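Keeping a small bathroom in order

My bathroom in Varncombe is very narrow, so each thing must have its place. I write down what works for me, maybe it helps you too.

Limescale: mix 100 ml of white vinegar with the same amount of warm water. Put it on the tiles with a sponge, wait ten minutes, then rinse very well. Do not use vinegar on marble or other natural stone.

Bottles: keep only those which you use every week. The others can go in a box under the sink. A corner caddy is good for the rest, but wash it once a month, also the underside, where the soap collects.

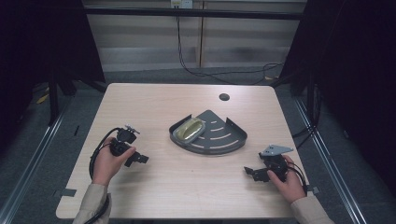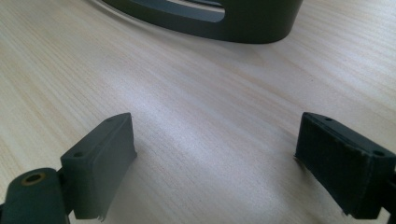

Towels: hang them fully open and never two on one hook. In February, when I cannot open the window for long, I leave the door open after the shower and the towels dry much faster.

Drain: take out the hair every week with a piece of bent wire. After this, pour in a kettle of hot water from the tap, not boiling, if your pipes are plastic.

Mirror: wipe it with a dry cotton cloth in the morning. Old T-shirts are very good for this, and you can wash them many times.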